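About us

Buvness is a small robotics workshop with a kitchen in the middle of it. The kitchen came first, if you want the full history. Mariann Barta and Iddrisu Abubakari rented the unit in a hurry, found that the last tenant had left a very decent mosaic wall behind, and decided to teach robots to make breakfast. Other companies have a founding vision. We have tiles.

We now number 20, and twice a year we open the doors and let people watch. The February open day drew 349 visitors, a fair number of whom had come for the biscuits. The fruit on the blue plate is plush, so please stop asking for a plum.
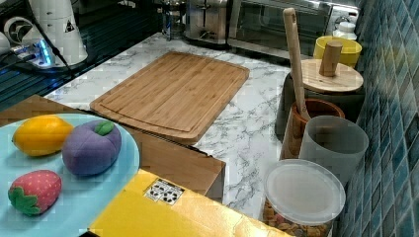 Efua Asamoah

Visits start at 5 in the afternoon, when the light is kind and the schools are out. You get a short welcome from Samira, who runs our demonstrations and has heard your joke about burnt toast. Then you stand behind the line and watch Nosska, our kitchen arm, do its work at the counter. Nosska is slow. We could make it faster, but we've seen what it thinks of jam.

The toaster is the part everyone remembers. A person puts bread in a slot without a thought in their head, often before coffee. An arm has to find the slot, line itself up and keep clear of the pot with the domed lid, and it has to do all this in front of a row of nine-year-olds giving advice. 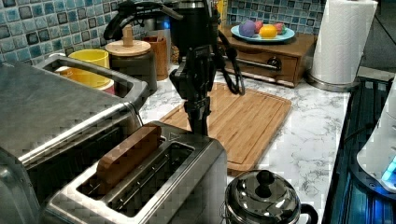

2 min read

When something goes wrong at a demonstration we leave it wrong for a bit, so that visitors can see how the team sorts it out. Dzifa Darko, who writes most of the control software, will talk you through it on the spot — bring a sandwich. Our first public showing, under the old name of Amissah, consisted of 50 minutes of this and one slice of toast. Two of the people in the audience now work here.

Between open days we take school groups and the odd care home, and we lend our teaching pack, Ena, to anyone who promises to return the cables. So far we have had most of the cables back.

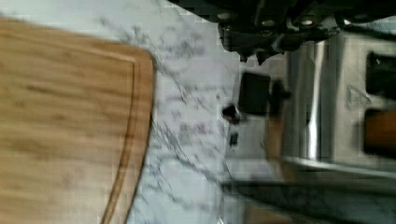 Can visitors have a go at driving the arm?
Only at the afternoon sessions, one person at a time, with one of us standing next to the stop button. Under-tens need a grown-up with them, and the grown-up has to wait their turn as well.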